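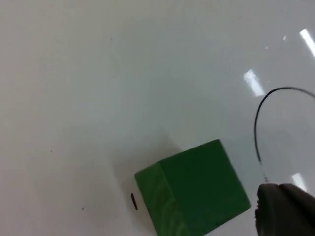

Green block, white table.

Reading time: 4 minutes

I've had the Wavon door and window alarm kit up and running since July, so I reckon I've lived with it long enough to have proper opinions. I bought it after a shed two doors down was broken into and half our street went a bit mad ordering cameras. I didn't want cameras. I wanted something that makes a horrible noise when a window opens at three in the morning, and that I could fit myself on a Saturday without drilling into anything I'd regret.

The kit comes with a hub, seven contact sensors, one motion detector, a keypad and a little fob for your keys. I paid £292 for it from Skindlow, our local hardware shop, and that's a fair bit more than the cheap sets you see online (my sister-in-law has one and it goes off whenever a lorry passes). There's no monthly fee unless you want the monitoring service. I don't, so I can't tell you a thing about that.

Fitting it was mostly easy. The sensors come in two halves, one for the frame and one for the door or window itself, and the sticky pads are properly strong. Too strong, if you put one on wonky like I did in the back bedroom! I had to get it off with dental floss and it took a strip of paint with it. The booklet says the two halves need to sit within 15 mm of each other, and it means it. Our old sash windows have deep frames, so on two of them I had to pack the magnet out with an offcut of beading. Not pretty, but it's behind the curtain.

The keypad I like a lot. Big soft buttons, lights up when you walk past, gives you a polite beep for the countdown and doesn't start shrieking until the time runs out. You can change the delay in the app. I've set ours quite long as I always come in with shopping bags and a dog wrapped round my legs.

Now the siren. It is LOUD. I set it off on purpose on the first evening and the dog didn't come out from under the stairs until tea time the next day. You can turn it down, but only in three steps, and the lowest is still enough to get you out of bed.

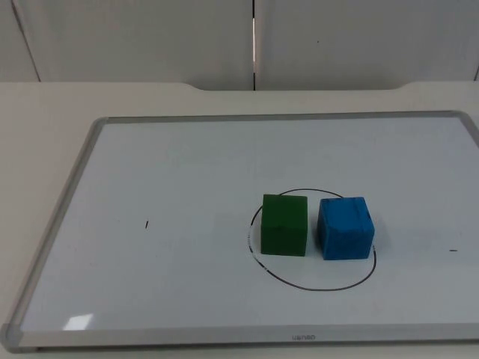

The app is the weak bit. It works, it just feels as though it was put together in a hurry. Every sensor has a number until you rename it, and if you update the hub it sometimes forgets the names and you're back to working out which one is "Contact 5". I've now written the numbers inside the battery covers in pencil, and I'd suggest doing that before you stick anything up. It also sends you a notification for absolutely everything out of the box. Go into settings, turn off "activity", leave "alerts" on, and life gets much calmer.

False alarms: two so far. One was me, forgetting the motion detector was on when I came down for a glass of water. The other was a helium balloon left over from a birthday, drifting about the dining room. The pet setting copes fine with our spaniel, but I wouldn't trust it with a cat that climbs.

Battery life I can only half report on. The hub runs off the mains with a backup inside, and the backup carried us through a power cut of a couple of hours in the autumn. The sensors take coin cells and they're all still showing full except the front door, which gets used far more than the others and has dropped to three bars.

I did look at the Nistis set as well. It has a nicer app by miles and smaller sensors, but you have to pay every month to switch the thing on from your phone, and I just won't. If you're renting and moving on in a year, it might suit you better as the pads peel off cleanly.

Would I buy the Wavon again? Yes, though I'd wait for a sale, and I'd get an extra fob at the same time as they're hard to find on their own. Four stars. It would have been four and a half if the app could remember what my kitchen window is called.

Comments

sashwindowsue
Thanks for the tip about packing out the magnets, I'd been about to send mine back! What thickness of beading did you use?

Deadbolt2000
Does the keypad work if the wifi goes down? Ours drops out most evenings.

hallwaylight
Yes it does @Deadbolt2000, we've got the same one. You just don't get the message on your phone.

mrs_t_upnorth
Balloon got us too. New Year's Eve, whole road awake.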